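Home Docs Data Tasks Results Join

Last updated: October 2024

# lorka-garden-tools

Demonstration data for the hand tool sorting task, recorded by the Kodari robotics club. Read the whole card before you train on it. Most of the trouble people have had with this set comes from believing the task name, and the task name promises more than we collected.

The task is simple to state: small garden tools lie on a green surface, a white tray stands nearby, and the arm moves tools between the two. The frames below are from the wrist camera.

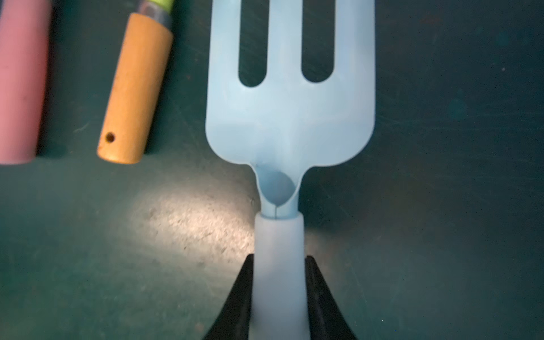
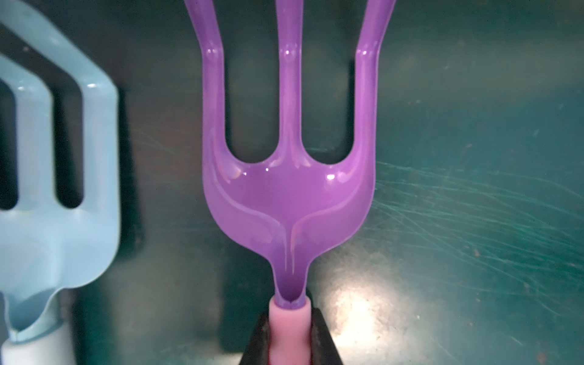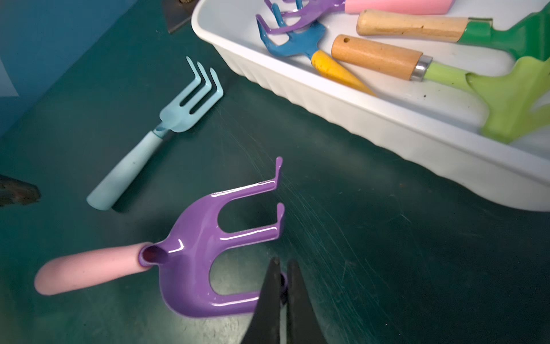
## What is in the set

- 460 episodes, all teleoperated by club members
- 16 frames per second from the wrist camera
- gripper opening and joint positions, logged with each frame
- one text instruction per episode
- an outcome flag (see the warning under "Labels")

The tools are cheap hand tools: forks, cultivators and trowels with plastic, metal or wooden parts, in several color pairings. We picked them on purpose. Two tools can have nearly the same handle and a different head, or the same shape in two colors, and a policy that has only learned color should get caught out. Whether it does get caught out is another matter. Our test layouts were made by the same people who made the training layouts, and people set tools down in habits.

## What it is not

It is not a gardening dataset. There is no soil task in it, no plant and no digging. We have been asked.

It is also not a benchmark. The club poster from February calls it one, and we would like that to stop. A benchmark needs a fixed test setup that a second group can rebuild, and we have never tried to rebuild ours even once. The table was bumped between sessions and the lamp was moved whenever someone wanted it for soldering.

## Layout of the files

 lorka-garden-tools/
 episodes/
 instructions.csv
 outcomes.csv
 splits/
 train.txt
 heldout.txt
 tools/
 check_episode.py

Each episode folder has the frames, a state log and a short notes file. The notes file is often blank. If yours says "redo," the episode was probably redone and this is the one that should have been deleted. Run check_episode.py before you file an issue. It finds dropped frames and mismatched log lengths, and it will not find bad driving.

## Labels

Outcome flags were set by whoever was driving, right after the episode. That is a poor way to do it. People go easy on themselves at the end of a long session, and "success" seems to have meant three different things over the term: tool lifted, tool placed, tool placed without hitting anything. We went back over 126 episodes with a second person marking them blind, and the two sets of flags disagreed often enough that we no longer report a success rate for the human drivers. The second set of marks is in outcomes.csv as its own column. Where the column is blank, you have one person's opinion.

Tool names are loose too. The same kind of tool may be "fork," "rake" or "cultivator" depending on who typed the instruction. We argued over fixing this and left it alone – a real user would be just as sloppy – but it does mean you should not score language results by exact match.

## Known problems

1. Glare. The surface is shiny enough to throw bright patches into the wrist view, and the patches move with the arm. One of our early models seemed to be steering by them.
2. Scratches. The work surface is scuffed, and the scuffs never change. A network can use them as a map. Ours may have. We do not have a good test for it yet.
3. Heads out of view. Once the fingers are on a handle, the tips of the tool can run past the top of the picture. Anything you want to know about the far end has to come from earlier frames.
4. Handles only. Drivers were told to grasp by the handle. There are very few grasps on the head or neck, so do not expect recovery from a bad angle.
5. Clock drift. In the first batch, the state log runs ahead of the frames. We corrected it with a constant offset, which is a guess.

## Baseline

The Cheetham baseline is a small behavior cloning model trained for 200 epochs on the train split. It does well on held-out episodes. We put very little weight on that. Held-out episodes come from the same sessions as the training ones, and neighboring episodes often share a layout with one tool nudged over. When we cleared the surface and set it up fresh, the arm hesitated, closed on nothing, or went to the spot where a tool used to be.

The Kondel split holds out whole sessions instead of single episodes. Use that one. The numbers are worse, and we trust them more – though we would still like to see a run on another table before anybody puts a figure on a slide.

## Using it

Fine for class projects, for testing a data loader, and for learning what teleoperated data looks like before it gets cleaned up for a paper. If you publish with it, say which split you used and which outcome column. If you retrain the baseline and get a much better result, please check for shared layouts first and write to us second.

Pull requests that add episodes need a notes file with something in it.

Contact: open an issue in the club repository | © Kodari robotics club | Back to top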